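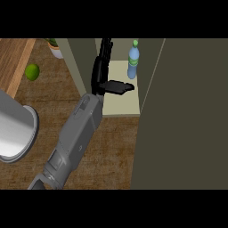
A gray robot arm at an open cabinet, computer rendering.

Trestska – Frequently Asked Questions
Last updated 8/21/24

When does the third season of Trestska premiere?
The third season will premiere in May. The exact date will be posted on this page once it has been confirmed with all broadcast partners.

How many episodes will there be?
The season consists of seven episodes. One new episode will be released each week, and the full season will remain available to subscribers after the finale.

Where can I watch the series?
Trestska is carried by Ralomico in all regions where the service is offered. Seasons one and two may be viewed there now. A standard subscription is required – the series is not included in the free tier.

Who is returning to the cast?
Branwen Beddoe and Noman Cheema return in their leading roles. Natália Garcia joins the cast as the new governor of Dudville. Further casting will be announced by the production office. 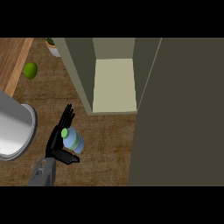 Who is writing and directing the new season?
Corentin Gaillard continues as head writer. Valter Figueiredo directs the first three episodes and the finale. Directors for the remaining episodes will be listed when the full credits are released.

Will this be the final season?
No decision on a further season has been made public. Paiva, the production company, does not comment on renewal discussions.

Can fans attend the premiere screening?
Yes. A public screening of the first episode will be held for 234 guests, selected by drawing. Entries are limited to the first 1,000 received, with one entry per household. Guests must be 16 or older and must present photo identification at the door. Tickets may not be sold or transferred.

Will subtitles and audio description be available?
Subtitles will be available in every language currently supported for season two. Audio description will be offered in English on the day each episode is released.

May I submit a script or story idea?
Paiva does not accept unsolicited material. Submissions received by mail will be returned unopened, and those sent by e-mail will be deleted.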